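The flat-pack promise

Hemant Nautiyal on the furniture that arrives in a box, and the evening it takes with it

There is a phrase on the side of every carton that Plekar sends out, and I have now read it often enough to resent it. "Ready when you are." I was ready at six. The shelving unit was ready at twenty to eleven, and it leaned.

I have spent the spring and early summer putting together other people's idea of simple furniture. It began in March, when I needed somewhere to put the things that used to live in an office, and it has carried on because a reader, Sushil Rawat, wrote to ask whether metal frames were any better than the chipboard sort. He had bought two and regretted one. He didn't say which, so I set out to find out for myself.

The case for metal is easy to make and the shops make it loudly. It doesn't swell when a plant pot leaks. You can take it apart and put it back together without the screw holes turning to crumbs. Stadance, whose catalogue runs to 123 pages and is mostly photographs of fruit bowls, says its tubular range is "built for every life". Whose life, it doesn't say. Mine has a sloping kitchen floor in it.

Bernd Kettler repaired office chairs for years before he took to selling second-hand shelving, and he is less impressed by steel than I expected. "People think metal means strong," he told me. "A tube is strong along its length. Push it from the side and it's all down to the joint." He took hold of a Stadance trolley in his shop by its top corner and gave it a shove. The wheels stayed put and the top tray travelled a good deal further than I liked.

The joint, then. Most of the cheaper frames join their legs to the tray with one bolt per corner, and one bolt is a hinge with ambitions. The Laltomico side table had two at each corner and stood firm from the first evening. The Plekar unit had one, plus a plastic plug that the leaflet called a stabiliser. I tightened those bolts on 5 separate occasions.

Then there is the matter of feet. I'd never given feet a thought, and I suspect the makers haven't either.
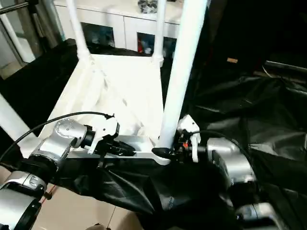 Caps get left until last in nearly every set of instructions I was sent, and I'd argue they should go on first. A bare tube will mark lino in one drag, and once the whole thing is upright you end up on your knees, tipping it with one hand and feeling for the hole with the other. Gaurav Saxena, who fits out rented flats and has no patience for leaflets, does his before anything else comes out of the box. He also puts a sheet down. I used to think that was fussy. I have a scratch by the cooker that says otherwise.

Do the sums add up? Sushil's regretted frame was the dearer one, as he eventually confessed, and mine was too. Singhal, which sells both kinds, wouldn't tell me how many come back, only that returns were "in line with expectations". I would love to know what it expects.

My neighbour Afonso Tavares has a pine shelf his uncle nailed together. It has no leaflet and no stabiliser, and it holds a sewing machine, two crates of onions and a radio. I've pushed it from the side. If you must have metal, look underneath in the shop, count the bolts at one corner, and walk away from anything with a single one. The Laltomico table is staying. The Plekar unit is in the hall with a folded beer mat under its back leg, waiting for somebody to make me an offer.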